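Verance House Refurbishment and Housekeeping Fund
Progress report to the Doucet Trust, second instalment
Prepared for Dolores Pettigrew

Dear Dolores,

You asked for something you could read over a cup of tea this time, so I've left the spreadsheet as an attachment and will just tell you how we're getting on. The short version is that the downstairs rooms are in daily use again, we're a bit behind on the upstairs, and there is money left!

When I last wrote we'd only just got the sitting room cleared. The old sofas have gone (two strong lads from Bonero took them down the front steps on a Friday and charged us less than they'd quoted, bless them) and the walls have had their second coat. I know you liked the green on the sample card. We went a shade paler in the end, as the sample looked rather gloomy on the wall by teatime, and Joscha Bauerfeind held up three lots of card in three different corners before he'd let me order it. He was right, though I haven't told him so.

The biggest single spend was the floor. You'll see 2313 pounds against Elturent in the attachment, and that covers taking up the old covering, levelling the boards near the door, the underlay and the fitting. It was over what I put in the first budget, and I'm sorry about that -- the levelling wasn't something we could see until everything was up. I've moved 278 pounds across from the curtains line to cover the difference, as we agreed on the phone, and the curtains will be the plain ones after all.

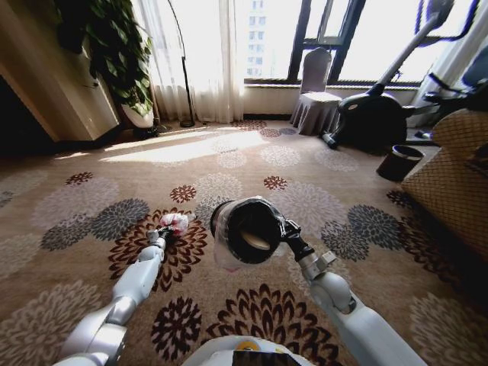 Keeping the place clean is the other half of what you're paying for, and I'm pleased with how it has settled down. We've stopped trying to do the whole house in one go and now each room has its own little routine: rubbish first, then surfaces, then the floor. Bins all get a plastic bag inside or they don't go out, and the small black ones are light enough to carry over to the mess, which saves a great deal of walking back and forth with a bit of crumpled tissue in your fingers. And I do have to say a word for the carpet, with its great big flowers in dark brown and grey on the beige. I had my doubts about anything that busy in a sitting room, but I've come round to it completely. The one thing I'd keep an eye on is the sun, which comes in strongly across the floor and could well fade the pattern over the years. I'd like to look at a blind for that window out of the next instalment, if you're happy.

Upstairs is slower. The back bedroom is papered and the front one isn't, and the landing is full of boxes that belong in both. The plumber has been twice about the bathroom and I'm waiting for a price on the basin. I'd rather not guess at it here. If it comes in high I'll ring you before I say yes to anything.

Linen and cleaning supplies are under budget, mainly because I found we had far more sheets than I'd thought, in a cupboard behind the other cupboard. Everything has been washed and sorted by size, and the ones past saving have been cut up for dusters.

All told we've spent 2622 pounds in this period, including the floor. Before the next report I want to get the front bedroom papered, the landing cleared and the bathroom price agreed. Joscha would also like new shelves in the hall, but I've told him to put that in writing.

Do come and see it all before November if you can manage it. Mornings are best, and if you let me know which train you're on I'll meet you at the station.

With warm wishes and many thanks, as ever, from all of us at Verance House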